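06/11/2019

# Risine water-writing cloth: six months of smudges

I bought this because of a leaflet. The leaflet said I would find calm in 20 minutes a day, and I have been promised calm by enough products (a rocking footstool, a tea, an app) to be suspicious of the number. But my handwriting had got so bad that the chemist rang to ask what I'd put on a form, so I paid my $169 for the full Risine set and started in March.

For that you get two reusable cloths, three brushes, a shallow dish and a booklet. You dip the brush in plain water, write on the cloth, the strokes come up dark, then they fade and you go again. No ink, no paper. The booklet claims one cloth replaces 3,566 sheets of practice paper. I would love to know who worked that out, and whether they were paid by the digit.

The cloth does what it says, mostly. Strokes show up quickly and the edges are crisp if you don't overload the brush. On a humid day in Brisbane, though, "fades in minutes" is a joke. I had a wobbly row of strokes hanging about for nearly 20 minutes one afternoon while I sat there looking at them. In winter with the heater on they went before I'd finished the line, so I couldn't compare the first with the last. 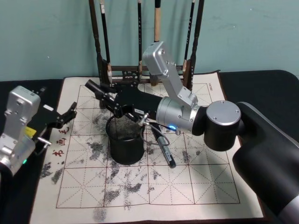 Creases are my other gripe. Mine came folded in eight and the folds never fully came out. The booklet says do not iron. I ironed it, on low, under a tea towel, and it helped a bit. Water still runs along the worst crease and turns a nice clean horizontal into a hairy caterpillar. A cloth sold at this price should come rolled.

The brushes are a mixed lot. The medium one is good and still holds a point. The large one sheds. The small one split down the middle in the second month and I've replaced it with a cheap Salgado from the art shop, better in every way. The dish is a dish.

As for the booklet, it goes from "hold the brush upright" on page two to a full poem on page nine, with not much in between. Carol Hulme, who taught the eight-week class I ended up taking at the library, uses the Josside cloth and told me to put the booklet in a drawer. She had us doing the same horizontal stroke for two whole sessions. Dull as anything, and I learned more from it than from three months on my own.

I've since tried the Josside. It's smaller, has no printed grid and costs less than half as much. The surface is a touch rougher and I prefer it – you can feel the brush slow down. Kollus also do one, but theirs had 466 reviews that all seemed to be written by the same cheerful person, so I left it alone.

Has my handwriting improved? With a brush, yes. With a biro, the chemist says no. I wasn't any calmer either, although I did stop looking at my phone while I was doing it.

Buy the plain cloth and one decent brush. If someone gives you the full set, keep the medium brush and use the dish for olives.

**Cloth:** 3.5 out of 5
**Full set at full price:** 2 out of 5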